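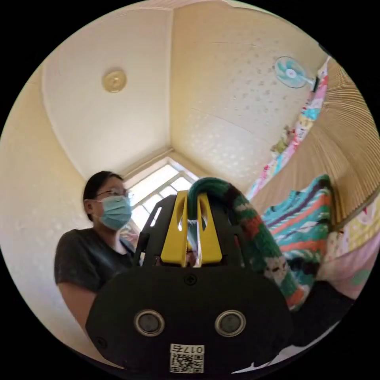 ## Gittins pays staff to fold sweaters by gripper

The clothing care firm Gittins wants a machine that can fold a sweater. To get one, it has asked the people who fold sweaters now to do it with yellow-fingered grippers, one in each hand, so that software can learn from the recordings.

The project is called Wota. It began in August with six workers from the Hadside branch, who record in furnished bedrooms. The company says 342 folds are on file and that no jobs are at risk. It wouldn't put the second part in writing when we asked.

Llinos Mathias, who runs the project, calls the grippers "a new skill for the team." Some of the team have another view. "I can fold a sweater in the time it takes to get hold of one sleeve with these," said Yolanda Hutchins, a folder at Hadside. "My wrists know it by Tuesday."
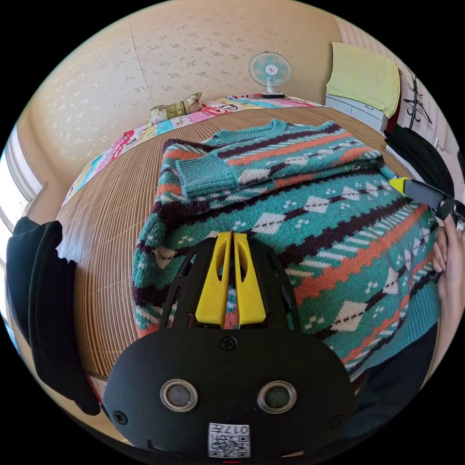

## Pay and questions

Recording shifts last four hours and pay the normal hourly rate. Hefin Probert, who speaks for the staff, wants extra money for each recording the company keeps. Gittins has said no.

Knitwear is a hard place to start. It stretches and bunches, and a sleeve rarely lands in the same spot twice.

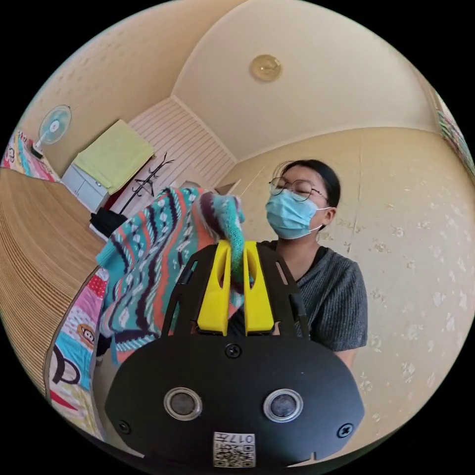
Mathias would not say how often the software gets a fold right without a person, or when it might reach Hadside. Probert has asked for both answers before the next round of shifts is posted.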